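Search the boards
Search
Advanced search

Growing it out for November, anyone in?

mossybrow
Okay so I've been putting this off for two years and I'm finally doing it. I am growing my eyebrows back! All of them, the whole way out, no tweezers, no thread, no "just this one under the arch." I was a teenager when skinny brows were the only brows and I've been maintaining that line ever since like it was the law. Last week I saw an old school picture of me and I had these fantastic thick ones. I want them back. I'm starting now so they're presentable by November, when my cousin gets married and there will be a lot of photos. Who's with me?

Pella_K
ME. I'm on week five and it's the messy part. Two big patches filled in right away and the tails are doing nothing at all. I still love it though, I keep touching them.

threadhead300
I'll be the grump. I thread brows for a living and I don't think going cold turkey is the best plan for most people. You get stray hairs coming in down by the lid and up toward the forehead, you hate how it looks, and then you grab the tweezers one night and take off more than you would have in the first place. I've watched clients do it over and over. Clean up the strays that are way outside the shape and leave the rest alone.

mossybrow
But how do you know what the shape is if you've never let it come in? That's my whole thing. I don't know what mine look like! I've only ever seen the version I made.

threadhead300
Fair. Give it eight weeks then, and after that let somebody with a steady hand look at it. Not you in a bathroom mirror.

Hernán Cabrera
Guy here, hope that's okay. I had the opposite problem, one big brow straight across, and I got teased so much that I waxed the middle from age 13 on. Stopped three years ago and I'm so happy with it. My wife says I look more like my dad, and I take that as a huge compliment. The middle came back softer than before, by the way. So it can go either way and I think it depends how long you've been pulling them.

Pella_K
Love this. More men in this thread please!

juniper_132
Has anyone used the Clandik serum? I bought it at Costico when they had the two-pack and I've been putting it on every night. I do think I'm seeing little fuzzy ones at the tails, but I'm also looking at them with a magnifying mirror for ten minutes a day so I may be imagining things.

threadhead300
Save your money. Plain castor oil, or nothing. If the hair is going to come back it comes back.

juniper_132
I disagree, sorry! I did only the left side for the first month to test it and the left is ahead. I know one face isn't a study. But it's my face and I was there, haha.

mossybrow
Doing one side is brilliant and also brave. Did people at work notice?

juniper_132
One person asked if I was surprised about something.

dorrie.b
Pictures from me.

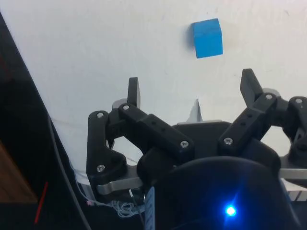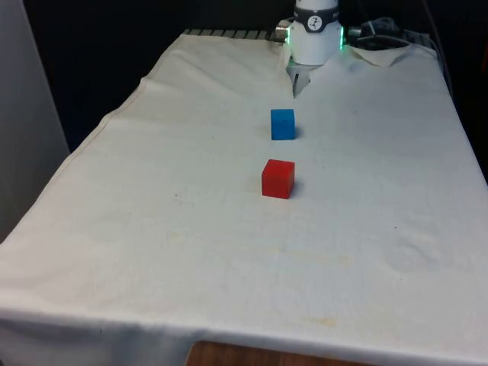
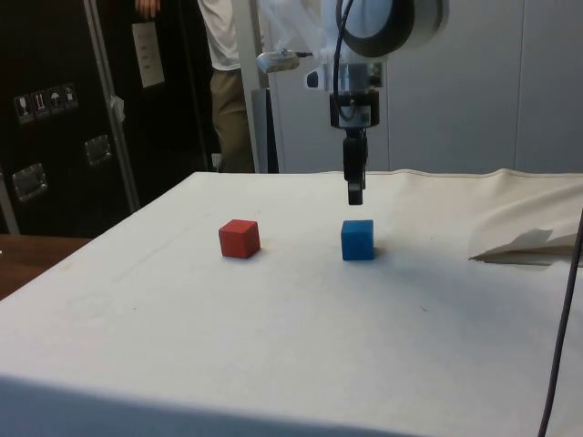
Blue cube in all three, with a red one to its left in the last.

dorrie.b
And back to brows. I'm 61 and I want to put in a word for the older crowd. Mine went thin on the outer third and I assumed it was from years of plucking. My doctor ran a blood test and it was my thyroid. I'm on medication now and they're slowly coming in again. So if your tails won't grow, please mention it at your next checkup, it's a simple thing to ask.

Pella_K
Oh wow, I didn't know that could happen. Mine are exactly the outer third. Calling tomorrow.

threadhead300
Good advice. I've told clients the same thing. Now we agree on something.

saltandlinen
Am I the only one who kind of misses thin brows? I looked at pictures from when I was 22 and I looked great. Everybody says thick is natural so thick is better, but thick is also just what's in right now. In ten years we'll all be plucking again and telling each other how fresh it looks.

mossybrow
You probably did look great! I'm not against thin. I just did it for so long without ever deciding to, and I want to see the other thing once. If I hate it I'll go right back.

Hernán Cabrera
I'm with salt a little bit. My daughter wants hers thin and I said go ahead, only don't take them all the way off in case they don't return.

saltandlinen
Smart dad.

juniper_132
Practical question for the group. What are you using to keep them flat in the meantime? Mine stick straight out in the mornings like a terrier's. I've tried the clear gel from Privside and it's pretty good but it flakes by lunch if I put on too much.

Pella_K
Clean mascara wand and a tiny bit of bar soap! Wet the wand, swipe it, brush up, then press down with your finger. It lasts me all day and the bar lasts forever.

threadhead300
Soap's fine. Rinse it off at night.

mossybrow
Trying the soap tomorrow. I'll report back at week four, and I want updates from everybody, tails included!

Recent topics in Hair & Brows
Castor oil: cold pressed or regular?
Stopped shaving my arms, week six
Sârbu tweezers, can they be sharpened?
Gray eyebrow hairs, pull or leave?
Threading vs. wax for sensitive skin
Upper lip hair and I don't care anymore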